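Pre-release inspection checklist, Zistley build 938, mobile shooter client. Complete every line before the build goes to the Prasbridge store queue. Mark each item P (pass), F (fail) or N/A and leave a comment for anything other than P.

## 1. Install and first launch

- [P] Clean install completes on all supported devices.
- [P] Update from previous build keeps loadouts and unlocks.
- [F] Age prompt shown before account creation. *Comment: prompt loads after the name field on tablets. Ticket open, blocks release.*
- [P] Photosensitivity warning shown for 7 seconds and cannot be skipped on first launch.

## 2. Match play

- [P] 100 consecutive offline matches without a crash.
- [P] Reload cancel does not duplicate ammo.
- [F] Spawn protection ends on first shot. *Comment: ends on weapon swap too. Seen on the Prandetti map only, east spawn.*
- [N/A] Ranked mode. *Comment: disabled until September.* 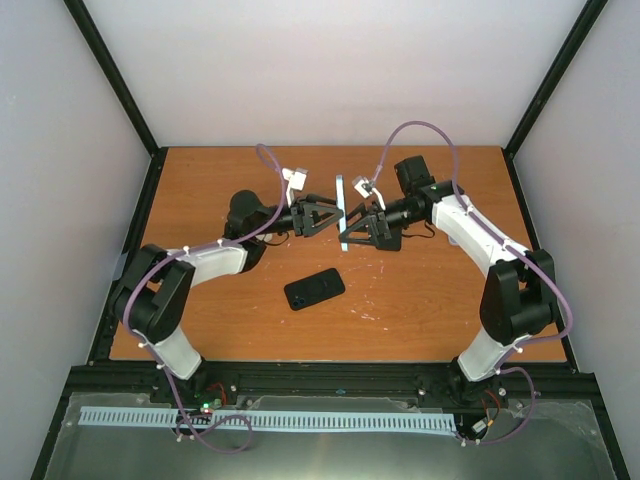

*Two arms over the tabletop, grippers meeting near the center.*

## 3. Network

- [P] Reconnect after signal loss returns the player to the same team.
- [P] Host migration keeps the score.
- [P] Match ends cleanly when one team is empty. *Comment: results screen takes almost 100 seconds to close on the Zheng server group. Passed under the current limit. Limit should be reviewed.*
- [F] Voice chat mute persists between matches. *Comment: mute is cleared when the lobby changes host. Same fault as last build.*

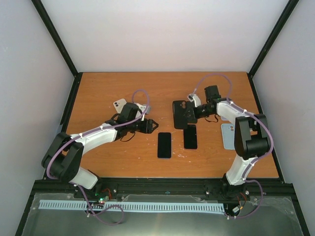

Last changed: Feb 6, 2021

## 4. Player safety

- [P] Report button reachable from scoreboard, lobby and killcam.
- [P] Blocked players cannot send party invites.
- [F] Text filter applied to clan names. *Comment: filter runs on create but is skipped on rename. Blocks release.*
- [P] Purchase confirmation required for every paid crate.
- [P] Spending limit survives reinstall.

## 5. Device load

- [P] Frame rate holds on the low preset with a full lobby.
- [P] Heat warning pauses the match download. *Comment: warning text overlaps the progress bar in landscape. Cosmetic.*
- [N/A] Controller vibration. *Comment: no supported controller listed for this build.*

## Result

Build not released. Items marked as blocking in sections 1 and 4 must be fixed and retested on a clean install. The spawn protection and mute faults may ship with a known issue note if the fix is not ready. Sections 2 and 3 need a full repeat if the network library is changed. A partial repeat is not accepted for store submission.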